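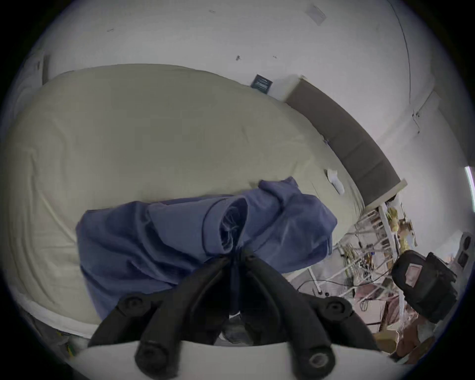
A blue garment on a bed. Cloth bends and creases easily when it is put down in a heap.

Why Does Cloth Wrinkle?
From the Hendier Museum of Everyday Science, Young Visitors' Pages

Look at the clothes you are wearing. You can probably find a wrinkle at the inside of your elbow or behind your knee. Every wrinkle is a place where the cloth has bent and has not yet gone flat again. To understand why, it helps to know what cloth is made of.

Threads and fibers
Cloth is made of threads. Each thread is made of many thin hairs, called fibers, twisted together. Cotton fibers grow on a plant. Wool fibers grow on sheep. Polyester fibers are made in factories.

In a woven cloth, one set of threads runs up and down and another set runs from side to side. The threads pass over and under each other, like the strips in a paper mat. In a knitted cloth, the thread is made into rows of loops. Loops can stretch and spring back, and so a knitted sweater usually wrinkles less than a woven shirt. 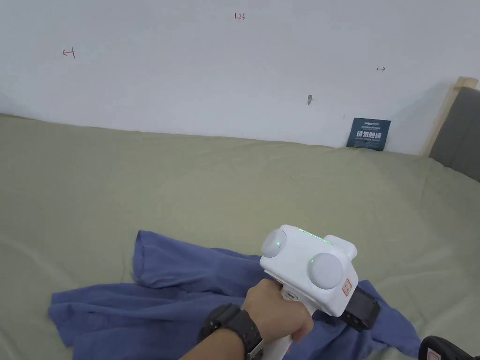
A cotton fiber is itself built from much smaller parts. Scientists call them molecules -- they are far too small to see with an ordinary magnifying glass. The molecules in cotton are long chains that lie side by side and hold on to each other with weak links. When the cloth is bent or squeezed, some of these links let go. The chains slide a little, and new links form in the new position. The fiber now "remembers" the bend, and you see a crease.

What water does
Water makes creasing easier. Tiny bits of water slip in between the chains and loosen the links. If a cotton shirt dries while it is crumpled, the links form again in the crumpled shape. If the same shirt dries on a hanger, most of the creases are pulled out by its own weight.

An iron uses heat, and often steam as well. The steam loosens the links, the weight of the iron presses the fibers flat, and the links form again as the cloth cools. A hot iron can cause a serious burn, and only an adult should use one.

Wool behaves in another way. Its fibers are naturally curly, like small springs, and they tend to return to their first shape. Polyester takes up very little water, so it often comes out of the wash with fewer creases than cotton.
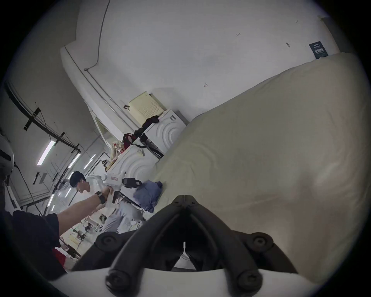 Not all creases are unwanted. A pleated skirt is folded on purpose, and the folds are set with heat so that they stay in place. Visitors to the Pallmont Gallery, on the second floor of the museum, may see a pleated dancing costume with 18 folds on each side. Its catalog number is 3773.

Try it yourself
You will need 2 old handkerchiefs, one cotton and one polyester, and a little water. Ask an adult before you begin.

Sprinkle both handkerchiefs with water. Squeeze each one into a ball and leave them overnight. In the morning, open them on a table and compare them. Which has the sharper creases? Draw what you see in a notebook. Then hang both in a steamy bathroom and look again in the evening.

Words to know
Fiber: a thin hair of material used to make thread.
Molecule: a very small part of a material.
Pleat: a fold made in cloth on purpose.
Woven: made by passing threads over and under each other.

School groups may book the cloth workshop at the Haverford Street entrance on any Monday during the school year.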